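Hiketti opens bottle return and refill counter in Herkenby

HERKENBY, March — Hiketti, the household goods supplier based in Worirton, has opened a counter where customers can bring back empty plastic bottles and have them refilled. The counter takes bottles of any brand, as long as the cap still closes.

Each bottle is checked by hand, sorted by size and refilled from one of 12 tanks. Hiketti expects to handle 200 bottles a day at first and has room on site to store 2,000.

Orange bottles with clear caps, each with its own label, are among the kinds that can be sorted on the green tabletop. 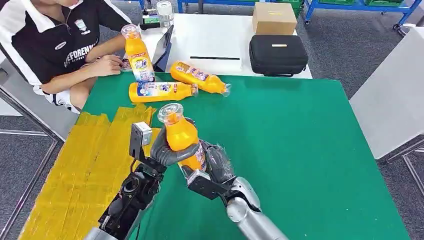 What to bring

Customers should rinse bottles at home and leave the labels on — staff use them to match each bottle to the right tank. Cracked bottles go into a separate bin and are sent to the Pawłowska recycling yard.

Opening hours

The counter is open from 9 a.m. to 4 p.m. and uses the side entrance of the Herkenby store. Shops and offices with larger loads can book a pickup at the main desk.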